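Skip to content
Home Bench notes Reviews Archive About
Search this blog Type and hit enter

Druluton two-arm kit – first proper go

Jan 17, 2025

Quick one, as I've got to be out of the door soon. Several of you asked about the Druluton kit after my moan in August about the waiting list. It came. It's built. Mostly happy.

What you get from Dorketel for the money (2,000 for the pair, plus 50 delivery to Trillach, ouch): two arms, two grippers, the rails, a bag of fixings and a manual. The manual is 136 pages and I'd say half is any use. Cabling section is thin. Very thin. Bring your own zip ties, lots.

Build took me two long evenings. Bolts all fit, nothing bent, no missing bits. The base plates are the fiddly part – do them up loose, get both arms square to the front rail, then tighten. I did it in the wrong order and had to take teh left one off again.

Software is called Jakab. Install fine, first run not fine. It wanted a port I'd already given to something else and just sat there. No error, no nothing. Restart and it found both arms. Calibration is dull but it only asks once, then remembers.

Moving them by hand in teach mode is lovely. Light, smooth, no grinding. Playback is a bit jerky at full speed so I leave it at the slow setting. Gripping is better than I expected for soft stuff, worse for anything thin and shiny. Still fighting with that.

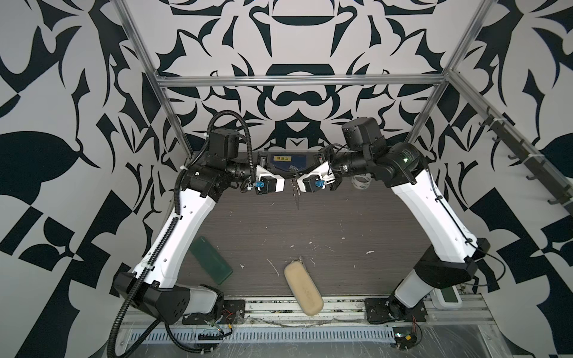 Bringing the two grippers in close together is where it earns its keep or doesn't. Jakab has a keep-apart setting and out of the box it's far too cautious, the arms stop miles short. Turn it down a notch at a time. Not all at once, I did that and got a nasty clack.

Would I buy again? At 700 less, straight away. At full price, yes, but grumbling. Support answered me the same day both times, which counts for alot.

More when I've sorted the playback.

3 comments

solderblob
Does Jakab run on an old laptop or does it need something beefy?

tinbench
Same jerkiness here. Went away when I shortened the cable runs, worth a try.

mossy_pete
Thanks for this, was about to order. Might wait for a sale now.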